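My aunt Montserrat believed in Jusomia the way other people believe in vitamins. She didn't talk about it much, she just took a bit every day.

Jusomia was a woman, or a saint, or a spring behind the old Herrero mill, depending on who had got to you first. She had lived in Dillunstead when it was eight houses and a ford. She was supposed to have told a drowning man to stand up, and he stood up, and the water was only as high as his knees. I always thought this was a poor sort of miracle. You could do it yourself with a stick.

"You weren't there," said my aunt.

"Neither were you."

"No, but I'd have been pleased for him."

Every January she went down to the spring and left flowers on the flat stone. When her hip went she asked me to take her, and I said yes, mainly to stop my mother asking me why not. I was 33 and back in my old bedroom, with a job at the Cuda showroom selling bathroom taps to people who had already looked the price up on their phones. I wasn't in a position to be busy.

We drove down in the rain. My aunt had her church coat on and a carrier bag on her lap.

"What's in there?"

"Roses."

"In January?"

"They're not real, Araceli. I'm not made of money."

I laughed so much that I had to slow down for the bend. She waited until I'd finished. The real ones got eaten by something, she told me, and these could go through the dishwasher. 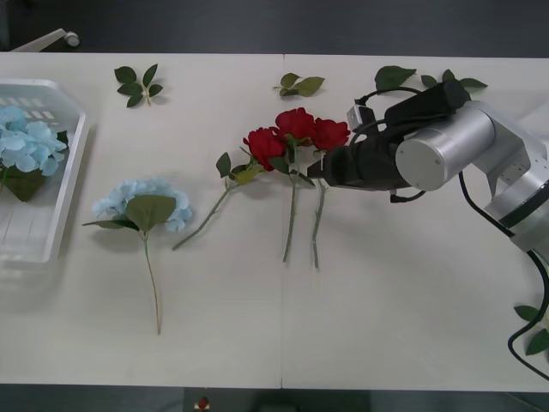
*Three roses, artificial, long in the stem.*

The path was worse than I remembered. I held her elbow and she held the bag, and she talked the whole way about a man called Herrero, the last of the mill ones, who had asked her to marry him on this path when she was nineteen. I'd never heard a word of it.

"What did you say?"

"I said I'd ask Jusomia."

"And?"

"I went down by myself and asked, and a branch came off that tree and landed in the water. So I said no to him."

I stopped walking. "You turned a man down over a branch?"

"It was a big branch."

"Did you like him?"

She thought it over for longer than I wanted her to. A dog was barking up at the farm and it barked the entire time.

"He had lovely hands," she said. "He was tight, though. He'd have had me counting matches."

"So you already knew."

"Well, I knew after the branch."

I've gone over that conversation quite often, usually in the car, usually winning it. What I wanted to say was that branches come off trees in the winter, that the tree was an ash and half dead even then, and that if the branch had stayed where it was she'd have found something else, a fish, a cloud, a cough. You can't lose with a spring like that. It says whatever you walked down there with. I said some of this. I said it rather loudly, being the only one of us in the wrong shoes.

"You may be right," said my aunt. "Mind the nettles."

At the stone she got the roses out and laid them down, then moved one over a bit, then moved it back. She shut her eyes. I looked at the spring, a brown puddle with a lip of concrete that the council had put in. There was a crisp packet in it. I fished it out with my umbrella.

"Do you want to ask her anything?" my aunt said, with her eyes still shut.

"No."

"You could ask about the taps."

"What about the taps?"

"Whether you should go on with them."

I didn't ask. I'd like that to be clear, as she told my mother afterwards that I had. I stood there with a wet crisp packet in my hand and thought about the showroom, the forty basins along the back wall that weren't joined up to anything, and how I'd once watched a little boy turn every tap on, one after another, and look up at his father. I thought about that for perhaps a minute. Nothing fell off the tree. A pigeon went over, but they do.

"Right," said my aunt. "I'm cold."

She died two years later, at 76, in her own bed with the radio on. The priest said she was with God and a woman from the bakery said she was with Jusomia, and I thought both of them sounded very sure. I got the church coat, a drawer of rubber bands and a shoebox. In the shoebox was a letter from the Herrero man, posted from somewhere on the coast in July 2020, when they must both have been well past seventy and shut indoors like everyone else. It was a page and a half about his knees. At the end he'd written, *I still say I heard a saw that morning.*

I read it standing up, then sitting down. Then I went through her shed. I found two saws, both rusty, and neither of them proved anything, because everyone's got a saw.

By then I'd left Cuda, for reasons to do with the pay. My mother puts it down to the spring. I've told her it was a pigeon, which was meant as a joke, and now she tells people that too.

I do go down in January. Somebody has to see to the crisp packets. I take the flowers from the kitchen cupboard, and I'll admit they come up very well on the short wash.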